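Subject: Re: [oldkitchens] Wax finish vs. varnish on cabinet doors
Date: 2022-02-03
List: oldkitchens

On the earlier message:

> We finished our doors with the Takent hard wax last winter and I would
> never go back. It soaks in, it feeds the wood, and it lets the door
> breathe so you get no warping. Varnish seals the wood up and traps
> moisture inside. The shop in Brutville told us one coat is good for
> 15 years in a kitchen. Cost us 80 dollars for the whole job. If a spot
> gets worn you just rub a little more in and it blends right away.
> I don't understand why anyone still buys varnish.

I've been reading this list long enough to see this same message come by under different product names, so let me take it a piece at a time. I have nothing against Takent. I have a can of it on the shelf and it's fine on a cutting board stand. My trouble is with the claims.

"It feeds the wood." Wood in a cabinet door is dead. It was dead when it got to the mill. Oil goes into the pores and makes the color deeper, and people like how that looks, me included. Calling that feeding is shop talk and I wish we'd all drop it.

"It lets the door breathe so you get no warping." I'd like to see somebody show this. Every finish slows down moisture going in and out. Wax slows it down the least. So a waxed door picks up and loses moisture faster than a varnished one, and in a kitchen with a kettle going and a dishwasher letting out steam, I'd expect more movement from that door. If your doors haven't warped, I'd give the credit to whoever picked the boards and built the frames. The most warped door I ever took off its hinges had been oiled on the front and left bare on the back. Did you do both faces? You don't say. That matters more than what's in the can.

"Varnish traps moisture inside." Only if you put it on wet wood. If the wood was dry when you started, there's not much in there to trap.

"One coat is good for 15 years." This one I flat out don't believe. You finished your doors last winter. You can't know it, and the shop that sells the stuff is not who I'd ask. I went and read the label on my own can. It says nothing about years. It says to put on two thin coats and to look the finish over from time to time, and that second part is a polite way of saying you'll be redoing it.

For what it's worth, my own doors. The bottom run got three coats of Skader oil varnish when we moved in, sanded between coats, and the top run got wax because I ran out of patience. The bottom run takes all the abuse (knees, wet hands, the dog) and has needed nothing but a damp rag. The top run has been done over twice. The two doors next to the stove went blotchy and stayed that way after I rubbed more in, so I'm not sold on "blends right away" either. It blended in the middle of the panels. Close to the stove, where there was grease in the wood by then, it did not blend at all, and I ended up going back with 80 grit and starting over. I should have washed them down first with mineral spirits. That part is my own fault and I'm not blaming the wax for it.

On price. 80 dollars for the whole job is a good number if that's really what you spent. I'd ask if it includes the rags, the pads, and the second can when you redo it. My varnish job came to 100 all in. Spread over the time I've had it, I don't see the savings. And before somebody writes in to suggest having it sprayed, yes, I got a price from Agudelo for that. It was 200 for the lower doors alone, with me taking them down and carrying them over. Could be worth it for some of you. I passed.

I'm also tired of "varnish looks like plastic." Cheap gloss put on thick looks like plastic. A satin oil varnish, thinned a little and wiped on, is hard to tell from wax at three feet. I've had two people in my kitchen swear the bottom doors were oiled. I'll grant that a thick brushed coat shows every run, and that fixing a deep scratch in varnish is a pain. If you have small kids with metal trucks, that's a real argument for wax, and a better one than anything in the message I'm answering.

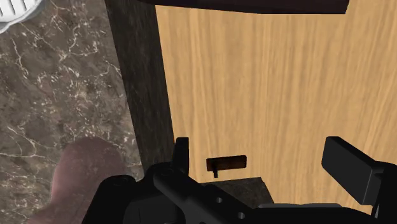
Wear on any cabinet door comes down to where the fingers go, and people choosing a finish hardly ever think about it. They do a test patch on the back of a drawer, keep it in the garage for a month, and write to the list that it held up great. Of course it held up, no one touched it. Look at where your pull is. With a small dark pull set low on a honey-colored door like that one, most of the tan surface hardly gets handled, and the patch by the pull gets skin oil and dishwater day after day. On a light color you'll see the gray come up there first. If you want to run a test that means something, do it right there, half wax and half varnish, and then cook dinner for a winter.

One more point, on grain. Somebody last month said wax "brings out" vertical grain better. Any oil-based finish will deepen it. Water-based ones won't do it as much, and if that's what you were comparing against, then you were comparing oil and water and the wax had very little to do with it.

So, questions for the person who wrote the message above, and I'm asking because I want to know:

Did you finish the backs and the end grain?
One coat or two?
What was on the doors before, and did you strip it or just scuff it?
Any doors within arm's reach of the stove or the sink, and how do those look today?

If the answers are good I'll take back some of the above. I'd like to be wrong about the stove doors in particular, as mine are due again and I have most of a can left.

Please trim your quotes when you reply. The last thread on this had the whole Brutville price list pasted into it four times.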